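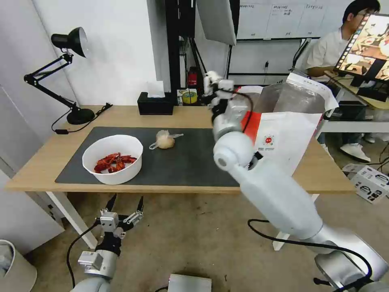 Tabletop and Packing Assistant (part-time, fixed term)

Kallmont, Dronent site
Reference: 61
Pay: £108 a day, plus holiday pay
Days: three a week, to be agreed
Contract: from your start date until the end of April
Closing date: 2018-10-28

Kallmont is looking for an assistant to set out, pack and clear tables in our workroom at Dronent. We look at how everyday foods and kitchen things are served, scooped, bagged and put away, and report to the shops and suppliers who sell them. Most of the work happens at a table, with ordinary objects, and a good deal of it is repeated until we are satisfied with it.

You do not need a qualification in anything. You do need to be tidy, steady with your hands and willing to put the same bowl back in the same place many times in a day.

The work

Each job comes with a set sheet. The sheet lists what goes on the table, where it goes, what is to be packed or moved, and what the table should be like when the job is done. You will usually be given the sheet at the beginning of the day and work from it with one other person.

A typical job might be a bowl of shellfish, a bun on a scoop and a large plastic bag. Another might be cups and saucers to be stacked, or dry goods to be moved from one tub to another. Some are very short. Others take a whole morning, mainly on account of the bags, which crease, stick to themselves and have to be opened properly before anything can go in.

Your main duties will be to:

Fetch the items on the set sheet from the store and check them against the list.

Lay the mat square to the table and set the items out on it.

Adjust the desk lamp and overhead light to the settings given on the sheet.

Fill, close, open and empty bags, tubs and boxes as asked.

Return everything to its starting place between runs, including small things such as scoops, lids and ties.

Note anything that has been dropped, split, chipped or swapped for something else.

Wipe down the table and mat when a job is over, and after any job involving food wash the bowls and utensils as well.

Put the items back in the store, on the right shelf, with the label facing out.

Keep the table supplied with tissues, tape and clean cloths, and tell the workroom lead when stock is getting low.

The store holds 3,000 items, most of them kitchen and table things: bowls, plates, scoops, tongs, jars, cutlery, trays and a great many bags. Each has a number on a small label. Learning where things live takes most people a few weeks, and we don't expect you to know it sooner. There is an index on the store computer and a printed copy by the door. If you borrow the printed copy, please bring it back.

The workroom

The workroom is on the ground floor, with level access from the car park. It has windows on one side, but the blinds are kept down during jobs so that the light on the table stays the same. Some people find this tiring in winter. You are free to go outside at breaks, and the staff kitchen is bright.

Cables run to lamps and other equipment near the tables. We ask everyone to wear flat, closed shoes, to tie back long hair and to keep scarves and loose sleeves out of the way. Coats and bags go in the lockers. Drinks stay in the kitchen, including water bottles with lids.

You will be on your feet for much of the day. There are high stools at the tables, and these can be used for any job where the sheet doesn't ask you to stand. Nothing you lift on your own will be heavy. Tables and full crates are moved by two people.

Food and allergies

Some jobs use fish and shellfish, bread, eggs, nuts or dairy. If you have an allergy to any of these, please say so on the form. It will not stop you being considered, but we need to know before we plan your first weeks. Gloves are provided in three sizes. Nothing from the tables is to be eaten, however fresh it is.

If you would prefer not to handle certain foods for religious or other reasons, tell us that too. We can normally arrange the jobs between the people on shift.

Who we are looking for

We would like to hear from you if you:

can follow a written list closely and ask when a line of it is unclear;

have a careful pair of hands;

notice when something has moved or is missing;

can write short, plain notes that another person will be able to use;

are comfortable working quietly beside others for long stretches;

can get to Dronent for a morning start.

Experience in a shop, canteen, packing room, school kitchen, props store or museum store would be useful. So would having run a busy household. Please describe it in your own words on the form and don't worry about job titles.

We are not looking for speed. New starters often hurry through the resets, which leads to the whole job being done again. If the bowl is meant to be at the left of the mat, we would like you to take the extra moment to put it there.

Hours and pay

The working day begins at half past eight and ends at half past four, with a paid break in the morning and an unpaid half hour for lunch. You will work three days a week. We set the rota a month ahead and try to keep to the same days for each person. If you can only manage school hours, say so on the form. We have one shorter shift that may become free in the new year, though we can't promise it.

Pay is £108 for a full day, paid monthly into a bank account. Training days are paid at the same rate. We cover bus fares from the town and there is free parking behind the building. Aprons are supplied and washed by us.

The contract runs to the end of April. We may be able to extend it if the bagging work goes on, and we will tell you either way before it finishes.

Training

Your first week will be spent with one of the current assistants. There are 5 of them at present, and you will work with each in turn over your first month. You will be shown the store, the set sheets, the cleaning routine and the stock book. We also use two programs: Jia, for booking items in and out, and Trisetti, for the rota and time sheets. Both are simple and run on the workroom tablets. You will be asked to complete a basic food hygiene course online, in working time.

How to apply

Ask for an application form at reception or download one from the jobs page on the Kallmont website. Put reference 61 at the top. The form is two pages long and there is no need to send a CV with it, although you may if you have one ready.

In the last section we ask you to write down, step by step, how you would clear and wipe a kitchen table after a meal for four and leave it ready for the next one. Half a page is enough. Spelling is not marked. We read this part first.

Forms must reach us by the closing date. If we would like to meet you, we will invite you to the workroom for an hour. You will have a short conversation with the workroom lead and then do a trial job at one of the tables, setting out a few items from a sheet, packing them into a bag and putting them away again. Please wear suitable shoes. We pay travel costs for the visit.

If you need the form in large print, or any changes made so that you can take part in the trial job, let reception know when you ask for the form. Everyone who applies will get a reply by post or email.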